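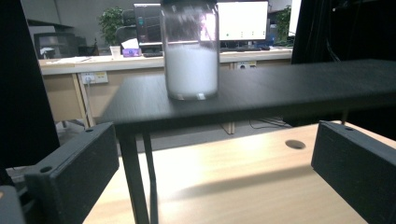
Clelura opens its storage token network to small businesses

Clelura, a blockchain company that sells spare disk space by the gigabyte, has opened its network to small businesses after a test period that began in January. Until now the service was limited to software developers who had applied for an account.

The company said 231 businesses signed up during the test and 19 of them are already paying customers. Most are small shops, dental offices and bookkeepers that need to keep copies of records for several years and rarely look at them.

Clelura works by splitting a file into encrypted pieces and spreading the pieces over computers owned by other members. Those members, called hosts, are paid in the company's token, Gerkley. A record of where each piece is held goes on a public ledger, and the key that puts the file back together stays with the customer. The network had 609 active hosts at the start of June 2023.

Customers do not have to hold any tokens themselves. They pay a monthly bill in dollars, and Clelura buys the Gerkley needed to pay the hosts. Ha-neul Pyo, who runs the company's product team, said this was the change testers asked for most often.

"A dentist does not want to open a wallet to back up X-rays," Pyo said. "They want an invoice they can hand to their accountant. We spent most of the spring on billing, and very little of that work had anything to do with the chain."

The company has also replaced its old command-line tool with a desktop program named Paul. It runs in the background and checks chosen folders once an hour. Files that have changed are encrypted on the customer's own machine before they are sent out. Paul is available for Windows and Mac. A Linux version is being tested, and Clelura has not given a date for it.

Hosts will see changes too. Under the old rules, anyone with a steady connection and free disk space could join and start earning the same day. New hosts now have to put up a deposit of 465 Gerkley, which is held for as long as they store customer data. A host that goes offline for too long loses part of the deposit, and the network copies the missing pieces to another machine. Hosts who joined before the change have until the end of the year to meet the requirement.

Some hosts have objected. In the company's public forum, several wrote that the deposit favors people who bought tokens early and will push out those running a single home computer. Others supported it and said unreliable machines had been dragging down payments for everyone. Pyo said the amount could be lowered if the number of hosts falls, but that the company would not drop the deposit entirely.

"If you're holding somebody's tax records, there has to be something at stake," Pyo said.

The code that handles deposits was reviewed by Flarnthorpe, a security firm that works mainly with token projects. Its report listed two serious problems. One would have let a host withdraw a deposit while still being paid for storage. The other involved the way the network counted time offline -- a short outage could be recorded twice. Clelura said both were fixed before the opening, and Flarnthorpe has checked the fixes. The full report is posted on the company's site.

The review did not cover Paul, the desktop program. Clelura said a separate review of that software is planned but has not been scheduled.

Customers who lose their encryption key will not be able to get their files back, and the company says it has no way to help them. Paul asks each new user to print a recovery sheet during setup and will not start the first backup until that step is marked as done. Businesses with more than one user can split the key so that any two employees can restore files together.

Plans are billed monthly with no contract. Accounts from the test period will be moved over automatically, and files already on the network do not need to be uploaded again. Testers who used the command-line tool can keep using it for now -- it will get security updates but no new features.

Gerkley is not offered for sale by Clelura. Hosts who need tokens for the deposit can earn them by storing test data, which pays at a lower rate, or buy them from other members.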